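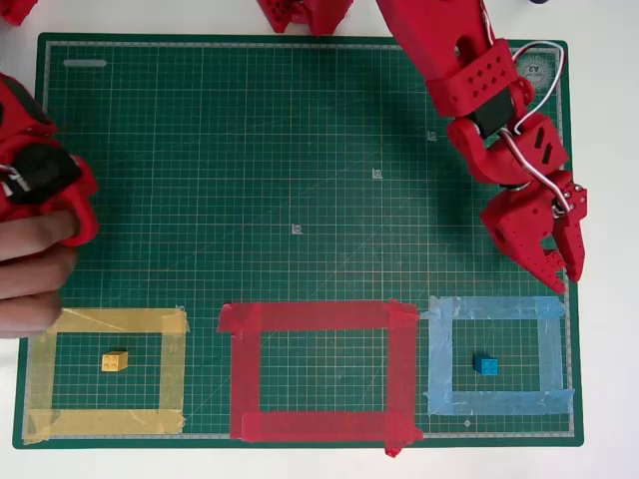 The Bellholm desktop arm kit - questions we get asked
Most people who write to us want to know what they can do with the kit on the first evening, and the answer is sorting. It's a lovely way to begin, and you need very little for it beyond the arm itself. A green cutting mat on a white table makes a good work area, and the zones are only tape in yellow, red and pale blue, with little studded bricks to go in them. Your tape needn't be neat, by the way! Ours has wrinkles and overlaps, and you're welcome to be just as relaxed about it.

How much room will I need?
An ordinary desk is fine. Do leave a clear margin round the mat, and keep your mug somewhere else.

Do I have to know how to program?
Not to get going, no. The sorting exercise comes ready to run, and Golshifteh Fallahi has written a very patient guide for those who'd like to change it afterwards (she's added a chapter on gripper settings, which I'd read twice).

What can it lift?
Up to 500 grams close in, and less at full stretch. Bricks, pens and cotton reels are all comfortable.

Can I get spare parts?
Yes, we keep brackets, jaws and servos at Sutthorpe, and they go out within 2 working days. Please tell us which joint it's for.

Can I try one before I buy?
We'd love that. Ka-ming Liu runs an open bench every Tuesday with 5 places, and it lasts 35 minutes - longer if you get chatting, as most people do. Just email to book your place.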